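Tawhiri Toy Library
Minutes of the fall meeting, 2024-10-22

Present: Balakrishnan Pillai, Manaia Paewai, Rokeya Bepari, Maxine Ruddock
Apologies: Hagos Gudeta
Minutes of the March meeting were read and accepted.

1. Stock
The library now has 405 toys on its list, 19 of them not returned. Rokeya will phone the families. The small plastic toys go out most and are the hardest to keep together. They are to stay in the green bins. 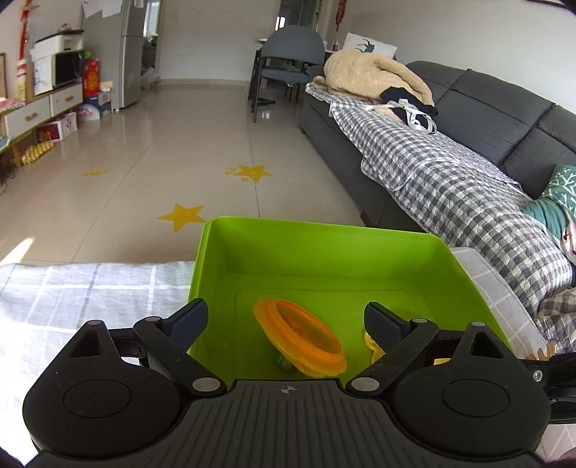 Maxine asked if the bins should have lids. The Nameck lids cost more than the bins do, so this was left for now.

2. Home visits
Manaia reported on setting up play corners in family living rooms. Most homes have a sofa and a chair or two in the same room. She puts the bin on a blanket or sheet and keeps it clear of the walkway to the kitchen. Agreed to carry on this way.

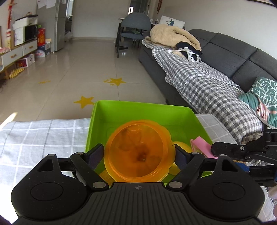 Page last changed by M. Paewai, version 2

3. Play food
The Burell fruit set was discussed. Families like it and children know the names of most pieces. Agreed to buy one more set, at a cost of no more than 500 from the toy fund. The fund stands at just over 700.
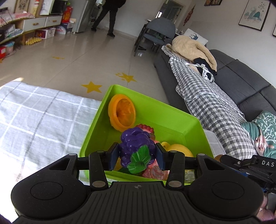 Play fruit in the green bin, with the grapes on their way out.

Balakrishnan will place the order and mark the new pieces before they go on the shelf.

4. Cleaning and sorting
Soft rubber toys are to be washed in warm soapy water and dried before packing. Sea animals and fruit may share a bin if the list inside the lid of the carry box says so.

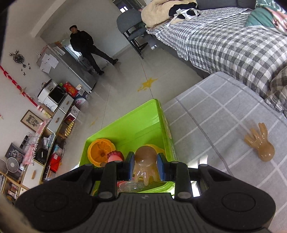

Hagos Gudeta wrote in that he would rather see the animals kept apart from the fruit, as sorting them again takes up most of his evening at Bristham Hall. Manaia will try separate bins with two families and report back.

5. Other business
Rokeya needs a new key to the store room. Maxine to arrange.

Meeting closed.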